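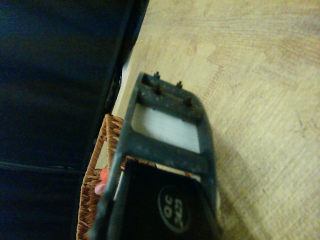
Notebook > Skills Lab > Bleeding Control > Limb Trainer

6 min read

February, continued from the leak entry

Thigh trainer back on the bench at 8:15 a.m. New silicone sleeve on, old tubing kept. Goal for today: get a repeatable occlusion pressure out of the thing so the pre-hospital course can stop grading tourniquets by whether the puddle looks smaller.

Setup as run:

Drodunel thigh, left, with the deep wound insert. Peristaltic pump on the low range. Fluid is water with red food dye and a little glycerin, same mix as last time. Reservoir filled to 1,190 mL at the start of every run, topped up from the jug and read at eye level. Pressure transducer teed in upstream of the wound, so what it reads is line pressure and not what the strap is doing to the foam. A separate flat bladder under the strap gives strap pressure. Both go to the same logger.

Zeroed both channels with the pump off and the line vented. The bladder channel drifted a little while I was filling the reservoir. Zeroed it again and it held.

Runs

Windlass tourniquet, high on the thigh, one turn at a time with a pause after each until the trace went flat. Flow at the wound stopped with the bladder at 203 mmHg. Released, let the foam recover for 30 seconds, repeated. Second run stopped early, well under the first. Third run earlier still.

That ordering is a foam problem. The core takes a set under the strap and does not come back in 30 seconds. By the third run there was a groove you could find with a fingertip through the sleeve. Anyone going last in a student group has been getting an easier leg than whoever went first, which may explain some of the scores from the Zultville session.

Changed the recovery to a full break between runs, strap off, sleeve rolled down. Stopping pressure came back up close to the first value. Not identical. I would not report it tighter than that until we have more runs on a fresh core.

Moved the strap toward the knee, over the seam in the core. Flow never stopped completely. It dropped to a drip and stayed there through another two turns, and I quit before something tore. The tubing makes a bend at the seam and sits in a gap the strap can't reach. On a real leg the instructor would say go higher, so the result is right by accident, but it should be written into the station sheet. 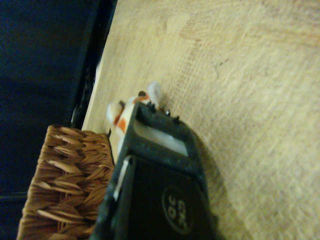 Pump and line

The pump pulses. At low range each roller pass shows as a bump on the line channel, and if you judge "flow stopped" by eye you can be fooled in the trough. Criterion from now on: nothing from the wound for 30 seconds with the pump still running. Anything looser and two graders will disagree.

Check valve from Poninis is in backwards on the spare line. Marked it with tape and left it, do not use. The one on the main line is correct, arrow toward the wound.

With the line fully occluded the pump keeps pushing and upstream pressure climbs until the bypass opens. The bypass opened cleanly on every run. Before it was fitted we were popping barbs, see the leak entry. I would still like a softer opening, as the jump on the trace lands right where we are trying to read the stopping point.

Small leak at the tee, outside the limb. Sealed with thread tape. Wiped down and watched it through a whole run, stayed dry. Collected volume at the wound plus what was left in the reservoir came out slightly short of the starting volume before the tape and matched after, within what I can read on the jug.

Wound packing, same limb

Tried gauze packing on the insert with no tourniquet. Packing works if the gauze goes all the way down to the tube opening, and fails if it fills only the top of the cavity, which is the behavior we want. Direct pressure held by hand. Weight of the push was not measured. A bathroom scale under the limb would do for that and we have one in the store room.

The insert's lower lip is splitting. Silicone glue will get us through the next course. Reorder anyway.

Gauze from the training stock sheds a lot when it has been washed and reused. Lint was in the drain screen afterward. Rinse the screen between groups or the return line will back up. 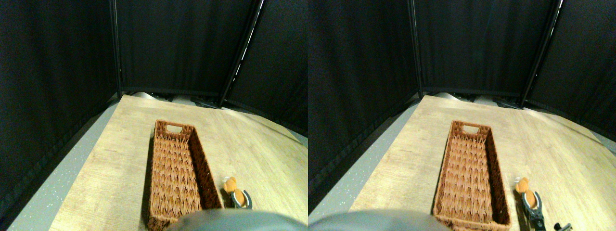 Station sheet changes

- Fill to 1,190 mL before each student. Write the fill on the sheet.
- Strap goes in the upper band drawn on the sleeve. Redraw the band in permanent marker, the old one has rubbed off.
- Strap off between students, sleeve rolled down, full recovery.
- Rotate the two limbs. No limb gets used twice in a row.
- Stopped means no flow for 30 seconds, pump on.
- Grader records time applied. This was on the old sheet and got dropped in the last revision.
- No more than 6 students per limb per session until the stiffer core is in.

Foam core

Compared the Drodunel core with the offcut of Cronin foam by pressing both under the same strap for the same length of time. The Cronin piece recovered faster and showed no groove. It is also noticeably firmer, so the stopping pressure will shift and the 203 figure can't be carried over. It would need its own set of runs. The offcut is too short to test over the seam position.

Cutting a full core from Cronin block means a channel for the tubing. Options are to split it lengthwise and glue, or bore it. Splitting puts a seam along the tube, and I have had enough of seams this month. Boring needs a long bit we don't have.

Open items

Bladder drift during filling. Could be temperature from the fluid, could be someone leaning on the cable. Log it with nothing happening for an hour and see.

Logger clock is off from the wall clock. Noted the offset on the lid.

The old tubing is going cloudy near the pump head. Replace before the next course and rerun the first test to see if the number moves.

Ask Zultville for their raw sheets with student order on them. Without the order the old scores can't be sorted out.

Drained and flushed at 3:40 p.m. Limb hung up without the strap. Transducer capped. Remaining dye mix is in the jug with the lid taped, good for a day or two, then dump it.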